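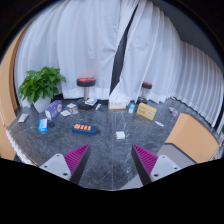

Noemi Negri has spent most of the past year on a narrow question: how much of what a person does with a hand-held gripper can be passed to a robot arm that has never been in the same room. Her group at Ristavora published its first result on 2020-08-16, under the project name Nesen.

The method records a person picking up household goods with a two-finger gripper that carries its own camera. No arm is present during recording. A policy is then trained on the video and the finger opening, and run on an arm fitted with the same fingers and the same camera mount.

"The usual approach is to drive the arm remotely and log the joints," Negri said. "That gives clean data, but it ties you to wherever the arm is bolted down. We wanted floors, corners, bad lighting, things lying at odd angles."

The training set holds 1000 recorded picks, split between the laboratory and furnished rooms. Objects are placed on the floor without a fixed layout, and small boxes, cartons and packets make up most of them. Negri said that floors proved harder than tables. Polished stone gives weak depth cues, and veins in the surface can be taken for the edge of a flat card.

"A card lying flat is still our worst case," she said. "The fingers have to meet the ground at a shallow angle and slide. People do it without thinking, and the recording shows very little of how."

On a test of 200 picks in rooms left out of training, the arm lifted the chosen object in 92 per cent of attempts. A second policy, trained only on laboratory recordings of the same total length, did less well, and most of its errors came in the approach. It closed too early when the background was a curtain or a patterned wall.

Negri does not regard the comparison as settled. The two policies were trained with 2 random seeds each, which she called the minimum for a first report. The test objects were also chosen by the people who made the recordings — a weakness the paper states in its methods section.

The ridged pads on the fingers changed the result more than she had expected. An earlier smooth pad, made at the Ollitz workshop, let thin boxes turn in the grip. "We lost some weeks to that," she said. "The network was blamed first, then the calibration. It was the pad."

The next recordings, planned with Sorrentino, will add a force reading at each finger. The camera mount will stay as it is, so that the present data can be reused.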